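The Patient Hand: Learning to Teach at Savmont

Sebastião Xavier has a bad wrist. He tells me this before he tells me his job, because in the training room at Savmont the two things are connected. For most of last year he moved robot arms by holding a pair of handles, and the robot arms did as his hands did. Everything he did was recorded. A computer then studied the recordings and tried to do the work alone.

"People ask me if I write the program," he says. "I do not write anything. I show."

I came to Savmont in January with a simple question. How difficult is it to show a machine something that a child of three can do? I thought the answer would take one afternoon. I stayed for 5 days and I am still not sure that I have it.

The workshop stands behind an old flour warehouse, and it takes jobs from bigger companies that need recordings but do not want to sit for them. The present client is Gilteck, which makes sorting equipment. Gilteck asked for small, light things to be picked up, turned, put down and placed against each other on a table. It sounds like nothing. The order was for 3863 recordings, and each one had to be watched by a second person before it was accepted.

There are two ways to give such a lesson. In the first, the teacher takes the arm itself and pushes it through the movement, as a piano teacher may take the hand of a pupil. The people here call this hand guiding, and they like it for short movements. The arm feels heavy at the beginning and then, after some minutes, it does not. The second way is remote control. The teacher sits at a distance from the work, holds a copy of the arm, and the real one follows. It is more tiring for the eyes and less tiring for the back.

For work with two arms they almost always choose the second way. A person has only two hands, and when both are busy pushing metal joints there is none left for the gripper.

On my second day I was allowed to try. The task was to lift one block and set it beside another. I closed the gripper too early and pushed the block away from me. Then I closed it too late. On my next attempt I had the block, but I held it so badly that it turned over when I let go. Türkmen, the senior teacher, who uses only the one name at work, watched all this without a word and deleted the recordings.

"You are looking at the hand," she told me afterwards. "Look at the place where the thing must go."

She has strict opinions about rhythm. A beginner moves fast in the open space and then stops above the object to think. The computer learns the stop as well. It does not know that the teacher was afraid; it only sees that at this point one waits. So the teachers practice to move at one even speed, also when they are unsure, and if they make a small mistake they correct it calmly and continue. Some of these corrected mistakes are kept on purpose. A machine which has only seen perfect work does not know what to do when a block slips.

The room has 8 work stations, and each is made to look a little different from its neighbor, with other walls and another floor. Türkmen prefers the busy floors. On a plain white table, she says, a lesson goes well and teaches too little.
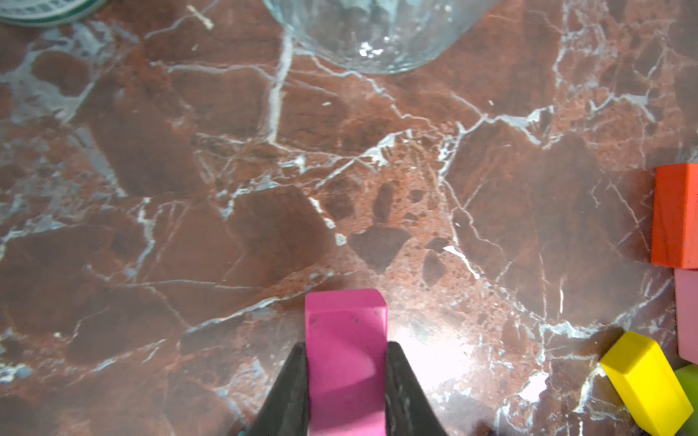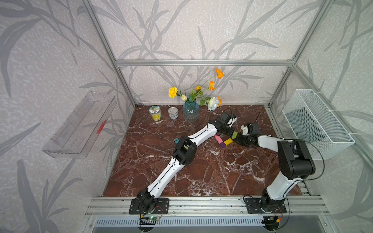 Between the sessions the teachers drink tea and complain about their shoulders. Sebastião keeps a notebook in which he writes the sessions that went badly, with the reason if he has found one. He showed me a page where the same reason, "hurry," was written from top to bottom.

Not all customers understand why the work is slow. A firm called Brilteton once asked for 132 lessons to be delivered overnight. Savmont delivered them, and Türkmen still regrets it. The arm that learned from them moved as a tired person moves, with small jumps near the end of each reach. The lessons were made again in the following weeks, at the cost of the workshop.

On my last afternoon I sat once more with the handles. I looked at the place where the block had to go, and I tried to breathe slowly. The block went there. Türkmen watched the recording twice, asked me to lower my left elbow next time, and kept it.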